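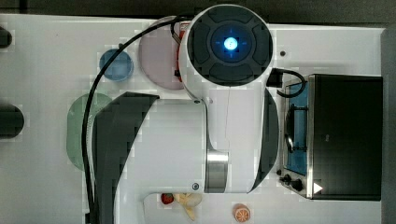 Slide 1: the arm over the toy kitchen, stove on the right

Talks > Robotics software > Speaker notes
Programme Speakers Notes Contact

Hello everyone, and thank you for coming back after the coffee. I'm Yasaman Tehrani, and I look after the planning side of Zusitz - the perception work belongs to Simin Ebrahimi, so please be kind to her in the questions, she has heard all my complaints already.

(Let the slide sit for a moment.) I want to start with the plates. They're see-through, blue and pink and green, and our old segmenter was trained on nice solid crockery, so it would happily report a plate as a patch of table. We spent most of February on that! What helped in the end was letting the planner ask for a second look from the wrist before it committed to a grasp, and I'll show the call for that in a minute.

Now, the wrist view. 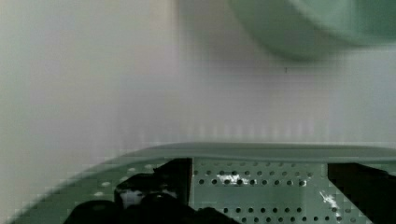

Glare is the other thing I'd like you to take home with you. A bright patch over a row of holes looks, to an edge detector, very much like the end of the part, and for a good while our grasp scores would jump about between one cycle and the next. Farhad's fix was to keep the last 12 estimates and drop any that disagreed with the rest (he'll tell you it was a quick hack, but it has been in the main branch ever since). The replan budget is 90 milliseconds, and we do keep to it, though I had to give up my favourite cost term to get there.

(Pause here, drink some water, then go on to the logging slide. If time is short, skip the bit on Sekik and go straight to questions.)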